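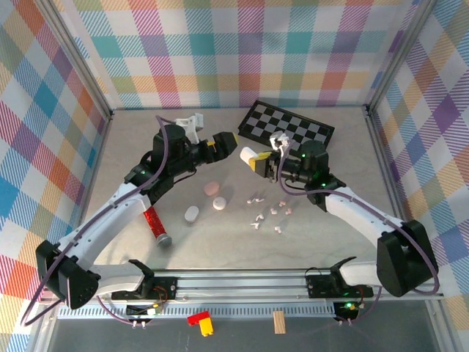

How are small items on the table grouped when they have no container of their own?
They are recorded as a single group under one label, and each larger item is recorded separately with its own label and general shape.

Predstead Tabletop Items: Data Card

Version date: 11/10/2023
Maintained by: Catríona Duggan, Brennan Collections Office
Former name: Pramidov Small Objects List

Summary
Predstead is a catalog of small household items laid out on a light gray tabletop. It covers discs, blocks, cylinders, candy pieces and flat mats, and it is intended for work on naming and sorting everyday things. The current version holds 2,899 entries drawn from 282 layouts.

Contents of an entry
Item: a plain name, such as disc, block, cylinder, candy piece or mat.
Color: the main color, followed by a second color where one is present. A tint is recorded as a tint.
Surface: glittery, patterned or plain.
Placement: upright, flat, tilted or scattered.
Remarks: free text, limited to 16 words.

Labeling rules
Labelers describe shape before purpose. A pale pink round disc is entered as a disc, and no use is assigned to it. Candy pieces lying close together are entered as one loose cluster. A checkerboard mat is entered as a mat and its pattern is given as black and white. A cylinder with an end in a different color remains one item, with the end color noted under Remarks.
Each entry is read by 3 labelers. Where they disagree on a color, the more general term is kept.

Known limitations
Pinks and whites are heavily represented, and the boundary between a white item with a pink tint and a pale pink item has not been applied evenly in the older layouts. Weight and material are not recorded.

Changes
The Stesusance label list replaced the earlier one in this version. Corrections received before December will be included in the next release and should be addressed to the maintainer, with the entry number and the proposed wording.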